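The Last Order for Harkow

The Buno shop closed in March, but she kept the key until the Harkow order was done. It was for 29 door locks. Her father had promised them before he got sick, and she did not like leaving his name on an unfinished job.

She started with the harness. The blue and white wires were twisted tight at one end and loose past the black band, the way he always left them when he was called to the phone.
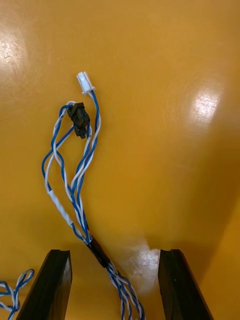 She ran her thumb along the loose part and thought about fixing it. Then she put the kettle on instead. The radio was still set to his station, and she left it there.

After lunch she went through the orange bin. He had never labelled anything, only sorted by colour and by mood — solenoids in with the circuit boards, the plugs still on their cables.

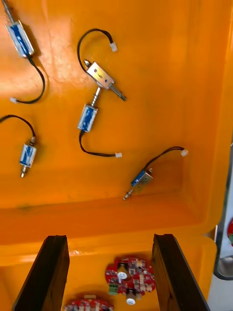 By dark she had finished eight locks. She wrote the number in his order book, under his own printing, and went out to see if the truck would start.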